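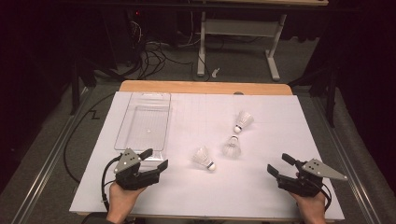
Review: The Skovix Good Practice Guide for Hand-Held Gripper Work

Skovix sells its guide as a spiral-bound booklet of 30 pages, with a laminated card for people who won't read 30 pages. I have now read both. Natnael Gebretsadik, who runs our bench, has read the card.

The task we judged it against was shuttlecocks into a clear tray. It sounds like a job for a bored child, and the child would be faster.

What it gets right

The rule on cables is the best thing in it: both leads hang to the outside of the wrists, never across the work. We had been doing it by luck, and now we do it by rule, which feels much more professional. I also liked "open before you approach". Fingers go wide while there's still a good stretch of bare table between you and the object, and they stay that way until you've stopped moving forward. Feathered skirts don't forgive a late change of mind.

The starting layout rule is sensible too. Vary which way the corks point, and don't tidy them into a row because you like rows. (I like rows.) 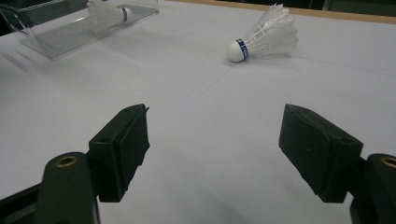 Where it wobbles

The section on finger wear wants an inspection every 3000 grasps and offers no colour photos of what you're inspecting for. Is a chipped top edge a fail? Are scuffs? Page 20 says to "use judgement", and I had rather hoped to buy some. The Brullisent checklist we used before was uglier, but it gave you a box to tick.

Breaks are set at 15 minutes in the booklet and left off the card entirely. Guess which one is taped to our wall.

Verdict

Worth having if you're starting from nothing. If you already own the Brullisent list, borrow the Skovix booklet, copy out the cable page and give it back – preferably before Wednesday, when Natnael wants the card laminated a second time.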